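Closen Support: Ticket log
22 September 2025, by Radomír Kolář
Reading time: 2 min

Subject: Speed limit rule is not applied in simulation when gripper is empty
Status: Waiting for customer

Reported by Babatunde Ekwueme, Terport cell

According to our site rules, the arm must stay in reduced speed each time the gripper is open and has no part. In the simulation the rule is ignored after a restart. The log shows full speed for 14 cycles, and no warning was written.

What I checked first

1. The rule file is loaded. The version is the same as on the real cell.
2. The empty-gripper signal is true in the log for all 14 cycles.
3. I ran the program again with a delay of 2,000 ms before the first move. The result did not change.
4. I stopped the program at step 8 and looked from the wrist camera. Nothing is held between the two fingers, so the signal agrees with the view.

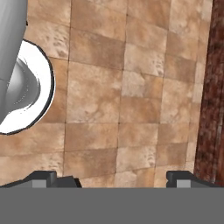

5. I asked Ieuan Landeg to compare the order of loading. In the simulation, the speed profile is loaded after the rule file and writes over it.

Workaround

Please load the rule file last, then restart the controller. Do not change the limit by hand in the profile. Our good practice guide asks that each safety limit is kept in one place only, and a second person must confirm the change. Branislav Skála can do this for Terport.

Still open

I do not know yet if the real cell has the same loading order. Until this is confirmed, please keep the real cell in manual mode. A correction is planned for October.

Recent tickets
Killby: rule file rejected after update
Polák: emergency stop test not recorded
Terport: who may sign a limit change?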